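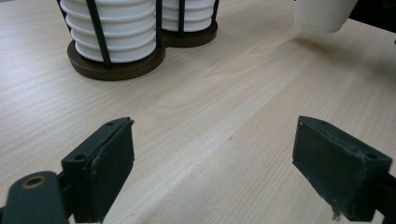 How to Oil a Wooden Table at Home

I have oiled our kitchen table every April and every autumn, and I made most of the mistakes already. My method is slow but simple. It is for a table which was oiled before, or for bare wood. If your table has varnish, the oil will stay on top and become sticky.

To test it, put a drop of water on the underside. On varnish it stays round for a long time. On bare or oiled wood it slowly makes a dark spot.

What you need

Hardwax oil or plain table oil. I use Tonard clear, one small can.
Sandpaper, 180 and 240 grit
Cotton cloths without lint, at least four
A vacuum cleaner with soft brush
Gloves

Step 1. Clean
Wash the top with a little dish soap in warm water and wring the cloth well. Let it dry overnight. I did it once after only 2 hours and got gray marks, so please wait.

Step 2. Sand
Start with 180, then 240. Always go along the grain and press lightly. Do the whole top, also the places that look good, otherwise you will see patches later. Vacuum the dust and wipe with a cloth that is only a bit damp.

Step 3. First coat
Stir the can, do not shake it. Pour a spoon of oil on the cloth and rub it in, one board at a time. Less is better. After 15 minutes take a clean cloth and wipe away everything that the wood did not drink. This is the step people skip, and then the table stays tacky for a week.

Step 4. Second coat
Wait until the next day. Feel the surface with your hand — if it is rough, go over it very softly with 240 again. Then repeat step 3.

Step 5. Waiting
Light use is possible after two days. For hot pots and wet glasses I wait 19 days, maybe too careful, but my table is from Toprak and I want to keep it.

Warning about the cloths
Oily cloths can start to burn by themselves. Put them in a metal can full of water, close the lid, and keep it outside until you can throw them away under your local rules. Do not leave them in a ball in the trash.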